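Den Küchenarm auf der Arbeitsplatte einrichten: Schritt für Schritt zum ruhigen Greifen

Veröffentlicht am 8. Februar 2018 im Werkstattblog Mutiswood

Nach dem letzten Beitrag kamen so viele liebe Zuschriften, dass ich mir endlich die Zeit nehme und die Einrichtung des Arms einmal ganz in Ruhe aufschreibe. Wer im September schon mitgelesen hat, kennt unsere kleine Küchenzelle, die bei uns Nernmont heißt (fragt mich bitte nicht mehr, wie wir auf den Namen gekommen sind!). Am Aufbau selbst hat sich wenig geändert, aber die Reihenfolge der Handgriffe ist eine andere geworden, und damit geht es deutlich entspannter.

Was ihr braucht
Einen Innensechskantschlüssel in der passenden Größe für euren Flansch
Klettband für die Kabel
Ein Brett oder Tablett mit erhöhtem Rand
Ein kleines, leichtes Probestück
Die Steuersoftware, bei uns Jiltedeo

Schritt 1: Den Arbeitsbereich festlegen
Sucht euch zuerst die Mitte, in der gegriffen werden soll, und legt dort das Brett hin. Der erhöhte Rand ist Gold wert, wenn ein Teil einmal wegrutscht, und das wird es am Anfang, glaubt mir. Alles andere darf ruhig in der Küche bleiben, solange es an den Seiten und hinten steht. Ich habe früher jedes Mal die ganze Arbeitsplatte leer geräumt und danach eine halbe Stunde lang Dosen zurückgestellt, das könnt ihr euch sparen.

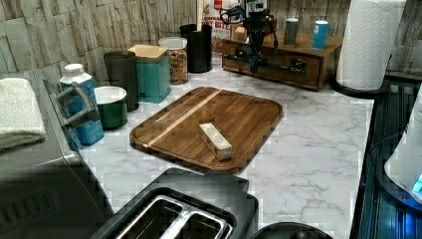
Schritt 2: Nullpunkt und Ruhelage
Fahrt den Arm von Hand in die Ruhelage und speichert sie in Jiltedeo unter »Grundstellung«. Danach stellt ihr die Höhe der Ruhelage ein, bei uns sind es 135 Millimeter über dem Brett. Nehmt lieber erst einmal etwas mehr, wenn bei euch hohe Gefäße in der Nähe stehen. Dann einmal ausschalten, wieder einschalten und nachsehen, ob die Stellung noch stimmt. Weicht sie ab, bitte nicht in der Software nachbessern, sondern zuerst die Schrauben am Fuß prüfen. Ich habe da einmal einen ganzen Abend Werte hin und her geschoben, und am Ende war eine einzige Schraube lose.

Schritt 3: Kabel führen
Die Kabel brauchen am Handgelenk Spiel, aber eben auch nicht zu viel. Dreht das Gelenk langsam bis zum Anschlag in beide Richtungen und beobachtet dabei die Schlaufe. Sie darf weder spannen noch an irgendetwas hängen bleiben, das hinten auf der Platte steht. Erst wenn das sitzt, kommt das Klettband darum, und zwar locker.

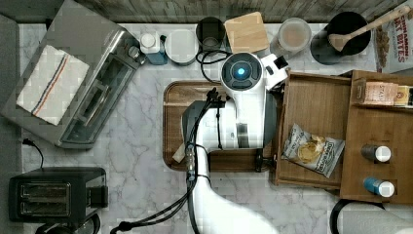

Schritt 4: Probegriffe
Jetzt kommt der schöne Teil! Legt das Probestück aufs Brett, gern ein bisschen schräg, und lasst den Arm im langsamen Modus greifen, anheben und wieder ablegen. Wir machen 14 Durchgänge und verschieben das Teil jedes Mal ein wenig. Geht mehr als 2 Mal etwas daneben, fangen wir bei Schritt 2 wieder an, auch wenn es schwerfällt und der Kaffee kalt wird.

Schritt 5: Pflege
Alle 14 Tage wische ich die Greiferflächen mit einem leicht feuchten Tuch ab und ziehe die Schrauben am Handgelenk handfest nach. Schaut euch bei der Gelegenheit auch die Kabel an den Biegestellen an. Vorher natürlich immer den Strom abschalten.

Wer statt Jiltedeo noch mit dem älteren Paket Dijkstra arbeitet, findet die Ruhelage dort im Menü »Achsen« und muss sie nach jedem Neustart neu laden. Schreibt mir gern in die Kommentare, mit welcher Höhe ihr arbeitet, ich sammle das gerade für den nächsten Beitrag über Greiferbacken.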